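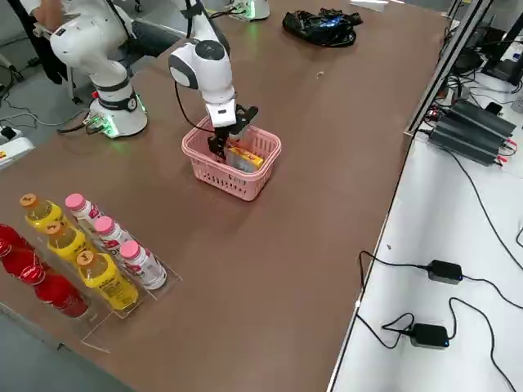 Bagging groceries the way our robots ended up doing it

I pack a terrible grocery bag. Always have. Bread at the bottom, jar on top, one handle torn before I get to the car. So it's a little funny that I've spent most of the past year in Velport working on Kombo, our project to get two robot arms to move shopping between a basket and a plain plastic bag, and funnier still that I now pack better at home than I ever did before.

People keep asking me what we found, and the write-up is pretty dry, so I've turned it into kitchen tips. The numbers first, for those of you who like numbers. We used 16 different grocery items and ran 3000 moves in all, one item per move. 2788 of them ended with the item where it was supposed to be. Of the ones that didn't, 164 went wrong at the mouth of the bag. I'd have bet good money on the gripping being the hard part, and I'd have lost it!

Open the bag before you touch the food

If you take one thing home from this page, take this. In the early runs we let the arm pick something up first and then sort out the bag, which is how I did it in my own kitchen for years (jar in one hand, the other hand flapping at the plastic). The failures piled up. Once we changed the order so the bag got opened first and the item came second, the snags dropped off so fast that I went back and checked the logs for a mistake.

At home: shake the bag out, put it down on the counter, and push the rim outward with the backs of your fingers until it stays put. Then go get the groceries. Thin bags that cling to themselves need a second push. I roll the rim down once like a sock cuff, and it holds much longer.

Lower things in, don't drop them

Our arms go straight down into the basket and straight back up, and only travel sideways once they're clear of the rim. We tried letting them cut the corner to save time. They clipped the basket, the basket slid, and then the next pick was off too, so whatever we'd saved got used up putting things back.

I tried this with my own shopping and my eggs thanked me. Up, over, down. It feels slow for a day or two and then you stop noticing.

Boxes first, and lay them flat

Boxes were the easiest things we had. A box lying on its side in the bag weighs the plastic down and makes a little floor for whatever comes next. Two overlapping boxes are fine as long as the bottom one is flat. Soft packets can go around the sides after that, and bottles go in last, with caps up, where you can see them.

For the curious, we scored every item by where it landed in the packing order, and an early box helped every item that followed it. I'd love to tell you we predicted that. We had the boxes in the first slot on Monday's sheet for no special reason, then shuffled the order the next day and watched the score fall.
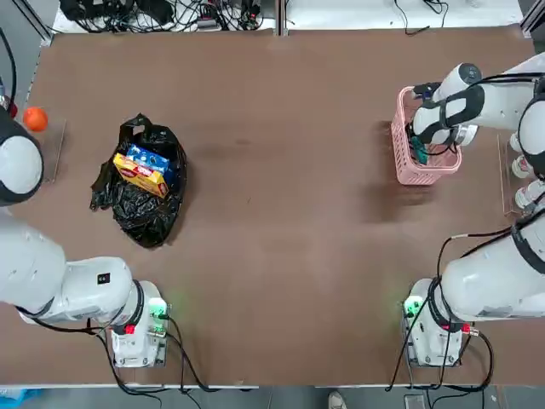
Elmarie Fourie wrote to say that she does the opposite and puts the bottles in first, on the grounds that heavy things belong at the bottom, and she wanted to know if our result just means robots are clumsy.

Fair question, Elmarie! Some of it is, yes. A gripper with two fingers can't steady a bottle and hold the plastic away from it, and you can. If your bag is a stiff one with a square base, heavy first is still what I'd do. Our results are for floppy bags lying on a table, and in those a bottle tips over the moment you let go of it and drags the rim shut behind it. Try it both ways with the same shopping and see which one you swear at less.

Give the bag and the basket some room

We ran one whole batch with the basket right up against the bag, thinking a shorter trip had to be better. It wasn't worth it. The plastic crept under the basket and every time the basket moved, the bag closed a bit more. Now they sit well apart and we don't fuss over the extra travel.

On a small counter, put the basket on a chair beside you. Mine goes on the step stool. The bag gets the counter to itself, and if you have a dish towel handy, lay it underneath so the plastic doesn't skate around. (We didn't use a towel in the study. That tip is pure kitchen.) 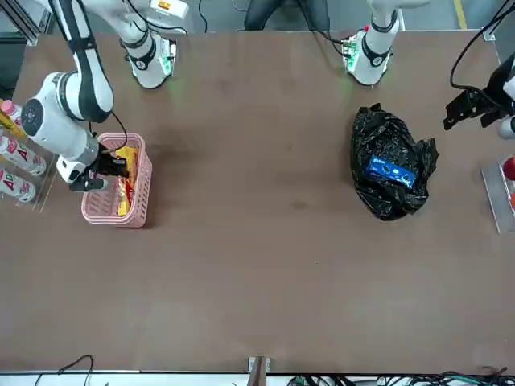
Picking gets easier when the thing you want is standing up, and this is the tip my family uses the most. A packet lying flat in the bottom of a basket gives your fingers nothing to pinch, and the arms had the same trouble, only worse, with fingers that short. Compare the yellow package upright in the pink basket with the blue box lying on the bag across the table: the first one has a top edge waiting for you. So when I fill my basket at the store, I stand the packets on end along one side, and unloading goes twice as smoothly.

A few odds and ends from the bench

Put things back in the same spot between tries. We keep the bottles in clear acrylic stands, and I've since bought one for my spice shelf in Mesville. I can see what's low without moving anything.

Keep cords behind you or off to the side. A cord lying where your hands work will get caught sooner or later, and I say this as someone who pulled a kettle into a sink.

Crumple your spare bags loosely when you store them. Ours that had been folded tight took longer to open, and the creases kept pulling the mouth closed.

Write down the misses. We use a Nostex clipboard form with one line per failure, and it's how we noticed the bag mouth problem at all. I keep a much sillier version on the fridge. In June 2024 it has two entries so far, both yogurt.

The next round starts in July and it's paper bags, which stand up by themselves and tear if you look at them wrong. If you have a good trick for wet paper bags, send it in and I'll try it on the arms and in the kitchen.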